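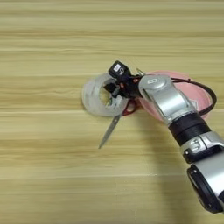

Brekari opened its workshop to the public on Tuesday, June 30, 2026, and gave visitors a close look at the robot arms it is training for bench work. The company, which has its test floor in the old Chiang building on the east side of town, let people in by groups of six. Most of them went first to the table where an arm reaches for everyday items. A roll of clear tape lying on top of a pair of scissors is the kind of job the staff set for it, and visitors were told that clear plastic is hard for the cameras to judge.

Fatemeh Ansari, who runs the test floor, led the tours and answered questions between runs. She said the company is working on sorting and tidying tasks for repair shops and school workrooms, where small tools end up in the wrong place by the end of the day. The software behind the arms is called Jenari. It was first shown to local shop owners in December.

"People expect us to talk about speed," Ansari said. "Right now we care more about whether it picks up the right thing and puts it down where it was asked to."

Tours lasted long enough for each group to watch four tasks, and visitors could ask for one to be run again. Several parents asked about safety. Ansari said the arms stay at low power during public hours and that staff can stop them from a switch at each table.

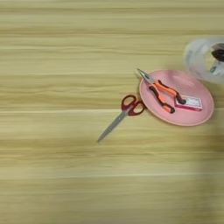
Pliers and a small box on a pink plate, with scissors alongside, at the Brekari open day.

The company said 100 people had signed up ahead of time. Others came without a booking and were added to the later groups. A second room had a short talk on Nurnidik, a training program that Brekari plans to offer to people who want to learn to run and maintain the arms. The course will be taught in the evening and no background in programming is needed. Sign-up forms were handed out at the door, and places will be given in the order the forms come back.

Brekari has not set a date for its next open day. School groups that want to visit before then can ask at the front desk. Parking is behind the building, and the entrance is on the loading dock side.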